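Ticket 610 – Snack basket on the kitchen table keeps overflowing
Location: Zurkisgate apartment, shared kitchen
Status: open
Priority: low
Opened: 29 November 2022

Problem
The basket on the long table is meant for small snacks only. It holds everything now, and when somebody looks for one thing, the rest comes out on the tablecloth. We had the same problem in April and solved it for a short time with a second basket, but the second basket went to the Rarnmont apartment and did not come back.

What I expect: open snacks in one place, closed boxes in another place, and enough free table for five plates.
What happens: boxes and packets stay on the table, and we eat at one end of it.

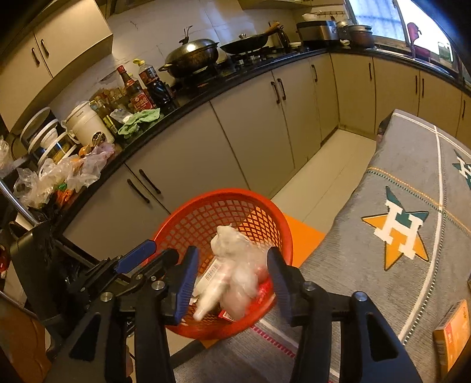
Step 1. I took everything out and sorted it by size. This was a mistake. The small packets went to the bottom again and the big bag stayed on top of them, so after one evening it was the same mess. Result: no change.

Step 2. I sorted by open and closed. Closed cartons went to the cupboard under the counter, open ones went back in the basket. Better, but the cupboard is also where we keep the rice, a bag of 80 tea filters and the Kubo storage tins, and the door did not close well. Result: partly solved.

Step 3. I moved the basket to the end of the table near the wall. Two people complained that they could not reach it from the stove side, so I moved it back. Result: not solved.

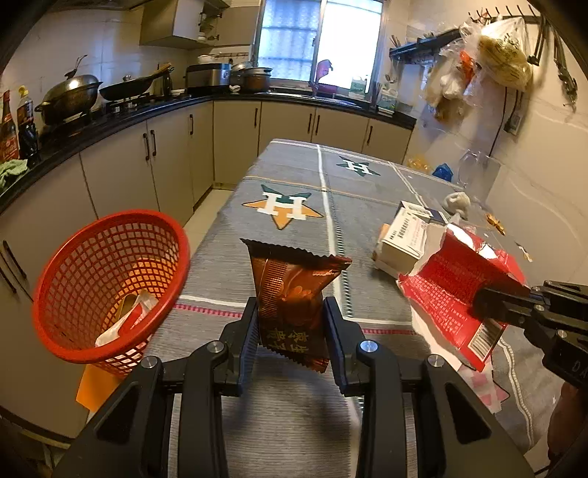
Step 4. The limit for what stays on the table is still not agreed. My proposal is that a packet goes in the basket if it can stand upright in it, and all bigger things go in the cupboard. The snack in the brown foil packet would pass this rule. The white cardboard box on the right side of the table would not, and the torn red box should be flattened and put with the paper.

Still to do
– Measure the cupboard shelf before buying anything.
– Ask Rarnmont for the second basket.
– Check the price of the Stusden shelf insert. I have 200 in the kitchen money and I do not want to spend all of it on this.

Please write in this ticket if you move the basket again. I will keep it open until the cupboard door closes.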